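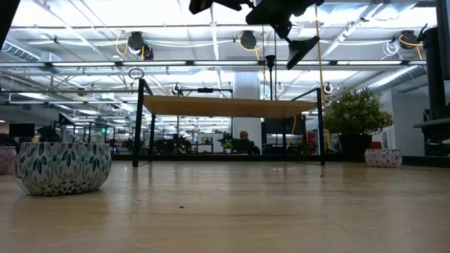
5.2 Preparação da bancada e regras de operação

Esta secção aplica-se às células de manipulação Lastitz com braço suspenso sobre a mesa. Deve ser lida em conjunto com a norma interna Bukomden 71, revisão de 2/6/25.

5.2.1 Antes de ligar o braço

1. Limpar o tampo com um pano seco. Partículas escuras soltas sobre madeira clara podem ser interpretadas pelo módulo de visão como objetos pequenos.
2. Colocar os objetos de ensaio (taças, vasos, prateleira) dentro da área de alcance definida no projeto Vitata.
3. Assentar a prateleira com todos os pés no tampo. Os montantes que ultrapassam a tábua contam para a altura total do obstáculo.
4. Introduzir a altura total no campo «Obstáculo fixo». Valor máximo admitido: 163 mm.
5. Afastar a folhagem das plantas da trajetória do punho.

Nota: as superfícies brilhantes devolvem reflexos das luminárias do teto. Se o módulo de visão assinalar contornos falsos, reduzir a exposição em 2 níveis e repetir a calibração.

5.2.2 Ensaio em vazio

6. Selecionar o modo manual e limitar a velocidade a 5 % do valor nominal.
7. Percorrer a trajetória completa com a garra aberta, sem preensão.
8. Verificar que os cabos do punho não tocam na extremidade da tábua nem nos montantes.
9. Registar o resultado na aplicação Ezzat antes de passar ao modo automático.

CUIDADO: não introduzir as mãos debaixo da prateleira com o braço energizado. A tábua pode ocultar a posição do dedo da garra.

CUIDADO: os postos de trabalho situados atrás da célula podem estar ocupados. Confirmar a delimitação da zona antes de cada arranque, mesmo após paragens curtas.

5.2.3 Substituição de objetos

Qualquer alteração na posição da prateleira obriga a repetir os passos 3 a 9. A troca de uma taça por outra de menor altura dispensa o ensaio em vazio, desde que o ponto de preensão seja atualizado. As peças com bordo ondulado devem ser agarradas pelo corpo.

Para a calibração do módulo de visão, ver 5.3.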